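Keeping paper records readable: a conservator on damp, boxes and patience

The records store at Trisden holds the working papers of three former engineering firms, the largest of them Zamano. The material is mostly drawings on tracing linen, bound ledgers and carbon copies of letters. The conservator responsible for it has worked with paper for most of her career and agreed to talk about storage on condition that the conversation stayed with practice and left policy to others.

She began with humidity. The store is kept at 50 per cent relative humidity and the figure is checked at the same time each morning. "People ask about temperature first," she said. "Temperature matters, but a steady cool room with the wrong moisture in it will still give you mould. I would accept a room a few degrees too warm before I accepted one that swings between damp and dry every night."

The swings are the main cause of the damage she sees. Paper takes up water and gives it back, and it does not do so evenly across a sheet. A bound volume moves at its edges before it moves at the spine. Over several winters the boards bow and the sewing begins to pull. The Duggan ledgers, which came from a basement, show this on almost every volume.

Asked how she decides what to treat, she described a survey carried out before anything was moved. The team drew a sample of 200 items from the shelves and graded each on a four-point scale, with separate marks for the text block, the cover and any inserts. Of those, 33 fell into the lowest grade. "A sample is dull work and you want to skip it. Then you spend a year's money on the shelf nearest the door, and the worst material is at the back."

Most of the items in the lowest grade were not torn. They were held together with steel pins and clips that had rusted through several layers. Removal is done by hand, with a thin strip of polyester film slid under the metal on both sides before it is lifted. She does not use staple removers of the office type. A rust stain is left alone unless it is flaking, as washing a letter written in copying ink will remove the letter.

Boxes were the subject on which she had the most to say. Trisden uses a lidded box in unbuffered board for the drawings and a buffered board for everything else. The earlier boxes, bought in bulk, were too deep. Folders slumped in them and the lower edges curled. "A half-full box is a poor box. Either fill it or put a spacer in it. We cut ours from offcuts."

The drawings are stored flat where the drawers allow and rolled where they do not. Rolled sheets go around the outside of a wide tube, never inside one, and are wrapped in plain tissue. The largest sheets in the Pranar series, a set of pumping station elevations, do not fit any drawer in the building and will stay rolled.

On adhesive tape she was brief. It should come off before it yellows, and it is normally found after it has yellowed. Heat softens some types, a crepe eraser takes the residue of others, and a few need solvent under extraction. She tests at a corner every time, including on sheets from the same file.

The catalogue runs to 2000 entries and is not complete. She would like a condition note in every one, written in ordinary words. "Older notes say 'fair'. I have no idea what fair meant to the person who wrote it. If it says 'top left corner missing, no text lost', I can use that."

The next task is the letter books, which start in May. They will be interleaved, boxed and returned to the same shelves in the same order, with the old shelf marks left in pencil inside the front boards.

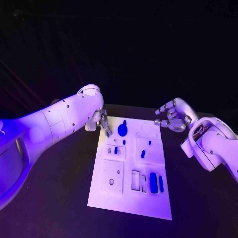 Photo: Trisden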